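Sinbridge market hall changes produce baskets from April

The Sinbridge market hall will move its loose vegetable stalls to slotted plastic baskets from April, replacing the solid-sided tubs now in use. The hall has ordered 300 units from Nerkitz, in yellow, at a height that fits the existing shelving.

Produce coordinator Ghazal Daneshvar said the tubs held moisture at the base and had to be emptied fully for cleaning. Side slots let air reach the lower layer and allow staff to check stock without lifting the top items out.

Stallholders have been asked to keep mixed lots shallow. Chilies and green peppers may share a basket, but garlic is to be kept out of the mixed lots and sold from dry trays. Labels go on the short end of the basket — the slots must stay clear.

Baskets will be rinsed at close of trade and stacked upside down on the drying racks by the loading dock. Each stall will receive 4 baskets at no charge. Additional units can be hired by the month through the hall office, and damaged ones should be returned there for replacement.
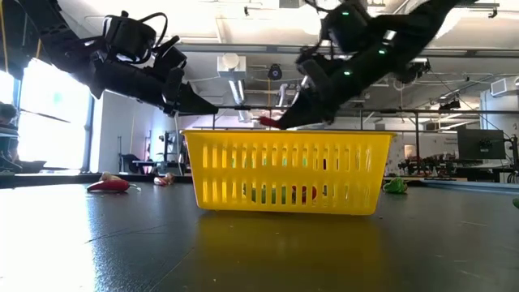 Slotted yellow basket with vegetables inside. Garlic and peppers lie on the table beside it.

Dirceu Araújo, who manages the hall's cold storage, said the first 80 baskets would go to the stalls along the east wall, where turnover of peppers is highest. The remainder will be issued as the old tubs are withdrawn. Tubs in sound condition will be kept for root vegetables until the end of the season.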